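SPEAKER NOTES, shared workshop evening, July

Okay, slow down at the start, I always rush it. Say hi, thank Urszula for the projector. Then straight in: I wanted an arm that could take an old office desktop apart, at least the easy bits, and I wanted to build it on my end of the bench at Fliltcombe without going broke. Total so far is $800, spread over way too many months. Mention that the project is called Enham and move on, the name story is long and not that good. 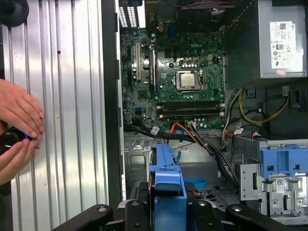
Picking a first machine took me longer than wiring the arm did! I wanted something with parts that come out without a screwdriver, and I wanted to be able to explain it to people in one breath. The Dell won pretty easily. Look at the blue plastic down by the drive cage, the bracket and the latch on top. Those are my targets, because blue is easy to pick out against gray metal and the shapes are big and chunky. The cables are another story (point at the orange one), and I'm leaving them to humans for now.

Next bit, the logging. I've got 3,654 grasp attempts saved, most of them awful. Tell the one where I had the axes flipped for 2 weeks and blamed the motors. Pause for laughs, or don't.

Then the fingers. Version 5 is the one I finally like. The early ones were too stubby and kept bumping the case wall before they got to anything useful. If you want to try this at home, print the fingers cheap and fast and expect to throw them out.

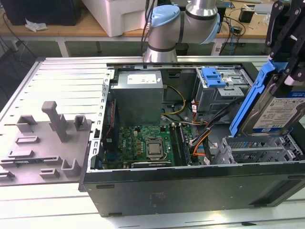

Yee-man Lu asked me at the practice run why I don't just use a suction cup and be done with it. Fair question, and I'd like to answer it properly tonight: I tried one, it's great on flat lids, and it hated drive carriers with all those ribs and gaps. Somebody will ask again, so keep that ready.

Last thing, ask for dead desktops. Any brand, drives wiped please. Leave them under my bench, and then questions till 9.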